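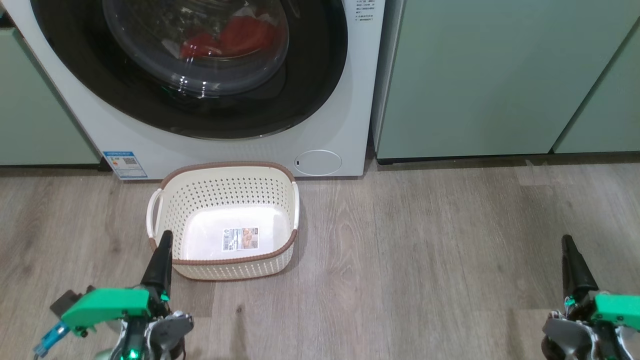 O. Maksymiv
Floor Operations Lead, Borkamness Serviced Apartments

Print this page | E-mail this page
Category: Staff Guides > Housekeeping > Working With the Unit

Section 5. Laundry with the Brevorness

The earlier sections covered charging, moving the unit between floors, and who to call when it won't go into the elevator. By now you should have a Brevorness parked in a guest kitchen with both grippers raised and its lights on. It will wait like that for as long as you let it. Please don't take this as a challenge.

The laundry routine is the one Prindura sold us on, and the one that has changed your shift the most. Under the old routine you loaded the washer, did the bathroom, and came back when you remembered. Now the unit handles the unloading and you handle the unit. The job sheet calls this "supervision." You'll find it involves a fair amount of bending down to move baskets.

Before you start

You need a laundry basket with open sides, your staff tablet, and a clear floor in front of the washer. Finish any wet mopping after the unit has left the kitchen.

5.1 Getting the room ready

1. Check that the wash cycle has ended. The tablet doesn't talk to the washer, and neither does the unit. You're the one who reads the display.

2. Walk the floor between the washer and the unit. Pick up socks, chargers, dog toys and anything else the guest has left behind. Bag it and tag it the usual way.

3. Close all the cabinet doors. The unit will treat an open one as a wall and plan a very thoughtful route past it.

4. Put an empty basket on the floor in front of the washer door. It doesn't have to be perfectly centered. People have been lining it up with the floorboards, and I admire that, but it can stop.

5. Leave 400 millimeters between the basket and the base of the unit. The strip of tape on your cart handle is that long. Please stop using it to hold the cart together.

CAUTION: Use an empty basket. The unit will accept one that's half full of clean towels and carry on as if nothing were wrong, and then the guest in the next apartment gets somebody's red T-shirt with their bath sheets. We have paid for towels this way.

Note: Baskets with product labels still lying in the bottom are fine. The labels do travel, though. Fish yours out before it ends up in a pillowcase.

5.2 Starting the job

1. On the tablet, choose Kitchen, then Laundry, then Unload. Don't choose Unload All. It means every apartment on your list, and the unit will try to leave for the next one while you're still holding the door.

2. Stand to one side, outside the reach of both arms. If you could shake hands with it, you're too close.

3. Press Confirm. The arms will move a little before anything useful happens. Prindura's own manual calls this a "readiness gesture." The housekeeping team has other names for it.

4. Watch the first grab. After that you may get on with something else in the same room, such as the counters, the trash or the fridge shelves. The rule is the same room. The bathroom is a different room, however good your hearing is.

5. If there's no laundry in the basket after 20 minutes, press Pause, unload the machine yourself, and log it as a manual finish. A manual finish doesn't count against you. It counts against the unit, which has shown no sign of minding.
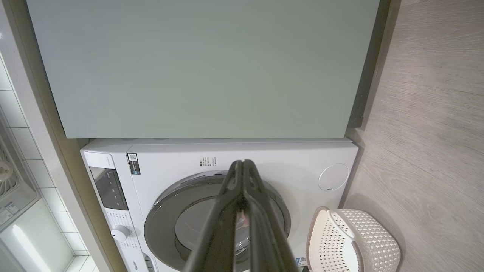

5.3 When it stops halfway

Most stops happen at the door. A glass door is hard work for a machine that finds things by looking at them, and kitchen lighting doesn't help. Some of you have asked why we don't simply leave the door open for it. You can, and plenty of you do, and the job runs faster. I only ask that you log it as Door Assisted, so that Prindura stops sending me charts in which the unit appears to have taught itself about doors overnight.

1. Press Pause on the tablet. Wait for the arms to be still. Count to five if you're the impatient kind.

2. Look at what's in the way. The usual suspects are a basket that has been nudged too close, a duvet cover with ambitions, or a sleeve shut in the door.

3. If the unit is holding fabric, press Release before you touch anything. Never pull. It will win, and the pillowcase will lose.

4. Clear the problem and step back to where you were standing.

5. Press Resume. If it stops again at the same spot, finish by hand.

CAUTION: Don't lean over the basket while the unit is paused. Paused is not the same as off. The off switch is on the back of the base, and Section 2 has a drawing of it that looks very little like the real one.

CAUTION: Keep the unit away from the round filter cover at the bottom of the washer. Cleaning the filter is still a human job, and so is the towel you'll need on the floor when you do it. We asked whether this might be automated. There was a pause on the line.

5.4 What this does to your shift

You were promised that nobody's hours would be cut, and they haven't been. What has changed is where the hours go. Last May the team logged 1,012 unload jobs, and every one of them had a person in the room, tidying, pausing, resuming and now and then talking to it. The heavy lifting at the washer is down, which those of you with bad backs have noticed and thanked me for. The walking is the same. The amount of tapping on a tablet is up, and the tablets are no better than they were.

A few ground rules came out of the first months:

- You aren't rated on the unit's speed. If a supervisor tells you otherwise, send them to this page.

- You can refuse to run it in a kitchen you think is too tight. Write "tight kitchen" in the log and carry on by hand. No form, no photo.

- Folding is yours. There is a folding routine in the menu. Leave it alone. Anyone who has seen what it does to a fitted sheet will understand.

- Guests will ask whether it's taking your job. You don't have to answer. You don't have to demonstrate it either, even if they have their phone out.

- New starters shadow a person for their first week, then a person with a unit. Please don't have them shadow only the unit. It gives them odd habits with doors.

5.5 Closing out

1. When the tablet shows Complete, look inside the drum yourself. Small items like to cling to the top, where the unit has no interest in them.

2. Wipe the gripper fingers with a dry cloth. Spray cleaner goes on the counter, never on the arms.

3. Move the basket to your cart.

4. Send the unit to the hallway and follow it out. It has the right of way over the cart, by company policy, and over you in its own opinion.

5. Log the job before you start the next apartment. Logs filled in from memory at the end of the day all seem to say "fine," and I have met this machine.

For charging faults at the end of a shift, go back to Section 3. Spare baskets are in the linen room on the ground floor, behind the old ironing press, which still works if anybody wants it.

Print this page | E-mail this page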